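Hillside memorial garden at Trernar to reopen to visitors in September
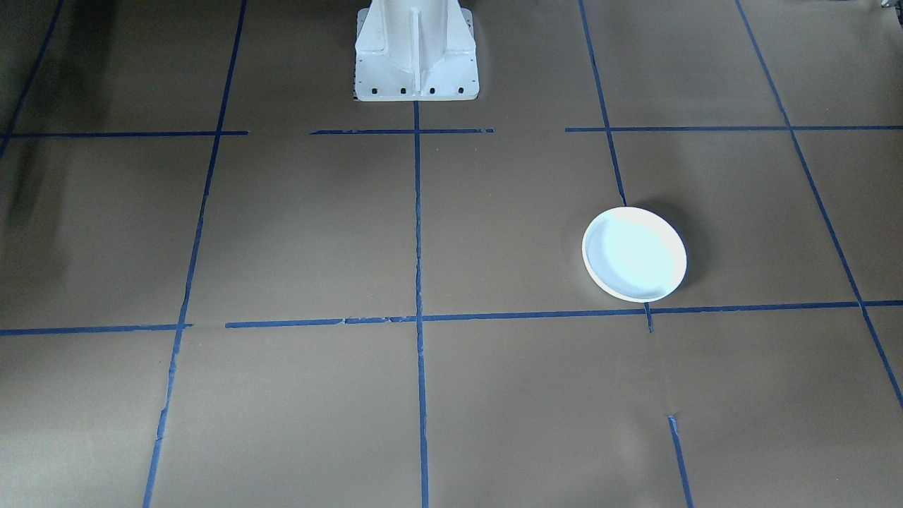 Ettore Zuccaro
Travel and Heritage Reporter

The memorial garden above the old harbor at Trernar will reopen to visitors in September, after a long closure for repairs to its paths, retaining walls and chapel roof. Entry will be free on the opening Friday and will cost 6 euros after that, with no charge for children or for relatives of people whose names appear on the memorial wall.

The garden was laid out on a terraced slope by the families of sailors and dock workers who died in the war. It has a small chapel at the top, a long wall of names on the middle terrace and a walled lawn at the bottom, where the town holds its yearly service. Most visitors reach it on foot from the ferry landing, by way of the stepped lane that local people call the Tunura.

The closure began when heavy winter rain brought down part of the wall on the upper terrace. No one was hurt, but the stones fell across the main path and an inspection found that two other sections were leaning. The town shut the gates the same week. A plan to keep the lower lawn open was dropped when engineers found that the drain beneath it had collapsed.

Repairs to the walls were carried out by Rolunari, a masonry firm from the next valley. The fallen section was rebuilt with its own stone where that could be saved. New stone came from a quarry on the north side of the bay and is slightly paler than the old. The town expects it to darken in time and has decided against staining it.

The wall of names carries more than 1,000 entries, cut in slate panels and arranged by ship or by place of work. The panels were taken down before the work started and stored in the town hall basement. Several had cracked along old fixing holes. Those have been repaired from the back, and the fixings have been replaced with stainless steel pins. A further 30 names have been added on a new panel at the eastern end. They belong to people who were left out of the first list, most of them foreign crew members and women who worked in the rope sheds.

The question of who should be listed was argued over for years. The first list was made from parish records, and people who did not belong to a parish were often missing. Relatives wrote to the town several times asking for corrections. The change was approved by the town council last spring after a researcher at the local archive matched pay books from the docks with burial records. The new panel is cut in the same lettering as the others and has no separate heading.

The chapel is a plain building with a single room and a bell over the door. Its roof had leaked for a long time, and the plaster on the west wall had come away in patches. The roof has been relaid and the wall replastered in lime. The benches were sent out for repair and are back in place, apart from two that were past saving. Visitors may go in at any time during opening hours unless a service is being held. Candles are sold from a box inside the door, and the money goes toward the upkeep of the garden.

Behind the altar hangs the painting of the harbor fire that many people come to see. It was cleaned during the closure, and a layer of brown varnish was removed. The sky in the upper half, which had looked almost black, is now a dull orange, and a row of small figures can be made out on the breakwater. The artist signed the work only as Lindqvist, and little is known about him beyond the fact that he lodged above the chandler's shop for two winters. The archive has put a folder of papers about the painting on a table near the entrance. It is in the local language, with a short English summary.

Walking up

The Tunura starts behind the fish market and climbs to the garden's lower gate. The walk takes 15 minutes at an easy pace. The steps are uneven in the middle part and can be slippery after rain, and the handrail stops at the second bend. There is a bench and a drinking fountain at the halfway point, next to a small shrine with a tiled front. A bakery on the same corner opens early and sells the flat almond cakes that families used to leave at the wall.

People who cannot manage the steps can take the road that goes around the back of the hill. The town bus stops at the upper gate, and the driver will lower the ramp on request. Parking there is limited to a few spaces for visitors with a permit. Everyone else is asked to leave cars by the ferry landing - the upper road is narrow, and the bus has no room to pass when cars are left along it.

From the upper gate a level gravel path leads to the chapel and then to the wall of names. This path was widened during the work and can now be used by wheelchairs and strollers. The lower lawn still has steps on both sides. A ramp was drawn up for the south side, but it would have meant cutting through a row of cypress trees planted when the garden was first opened, and the council asked for another design. That has not yet been presented.

Opening hours

The garden will be open every day from 9 a.m. until sunset. The chapel closes an hour earlier. Tickets are sold at both gates, by card or cash, and each ticket comes with a folded map that shows the order of the panels. Visitors looking for a certain name can ask at the upper gate, where staff keep an index by surname. The index will also be available at the archive on the harbor front, which is open on weekday mornings.

Guided walks are planned in English and in the local language. Groups of up to 15 can book in advance at the archive, and single visitors can join a walk if there is room. The guides meet their groups by the fish market and go up by the Tunura, stopping at the rope sheds on the way. The sheds are privately owned and can only be seen from outside. A separate walk for schools begins at the upper gate and does not include the steps.

Dogs are allowed on a leash in the garden but not in the chapel. Picnics are not allowed on the terraces. Photography is permitted everywhere except during services, and tripods need permission from the staff at the gate. There are restrooms at the upper gate only.

The service

The yearly service will be held on the lower lawn, as it was before the closure. While the garden was shut it took place in the harbor church, with the names read aloud in two parts, morning and evening. This time all the names will be read at the wall itself, starting from the western end. Readers come from families, from the school and from the ferry crews. Anyone who wants to read can put their name down at the archive.

The service begins at 6 p.m. with the ringing of the chapel bell. Boats in the harbor sound their horns in reply, and the reading follows. It is usually dark by the time it ends, and lamps are placed along the steps for the walk down. Visitors are welcome to attend and do not need a ticket. The gates will be closed to other visitors from midday so that chairs can be set out.

Some work remains. The lowest stretch of the garden wall, along the lane, is still held up by timber props and will be rebuilt over the winter. The lane will stay open while this is done, although walkers may be sent by the parallel street on some mornings. The old gardener's hut beside the lower gate is also closed, and the town has not decided what to do with it. One proposal is to use it for a small display about the dock workers, with tools and pay books on loan from the archive. The council will discuss the matter when the wall is finished.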